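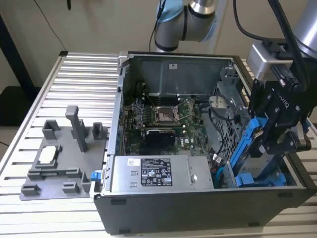
One member asked whether we could please stop throwing out the little blue plastic drive carriers, as the Hundwood library has been turning away good hard drives for want of them. Agreed with great enthusiasm! Carriers and clips now go in the tub by the door, whatever shape they're in.

Banditport Computer Re-use Group
Minutes, 2018-10-24

Previous minutes: accepted, with "Makori" spelled correctly this time.

Towers
The Plornis office clear-out has been a ripper — the best donation we've had since January. Side panels come off first and the case goes down flat on the slatted table, so the board, power supply and drive cage can all be reached from above. Members were delighted with how easily the Dell cases come apart. Power supplies are to be pulled whole and never opened. Agreed.

Processors
Long and very happy discussion about sockets. When a CPU has been taken out, a plastic cover goes over the socket before the board leaves the table. Heatsinks stay with their own board, labelled in marker. Old thermal paste to be cleaned off the same night (isopropyl is in the grey cupboard, top shelf).

Money
Balance is $1,140. Scrap metal brought in $600, a lovely surprise. Approved: 3 new sets of screwdrivers, magnetic tips preferred.

Makori school order
The school would love more desktops for its new study room. We'll offer whatever passes testing and let them choose the colour of the keyboards, as there are heaps. Delivery by trailer, driver still to be found.

Other business
Cable sorting night was great fun and will be repeated. Please bring your own zip ties. The kettle is to be replaced.

Meeting closed 8.50 pm. Supper followed.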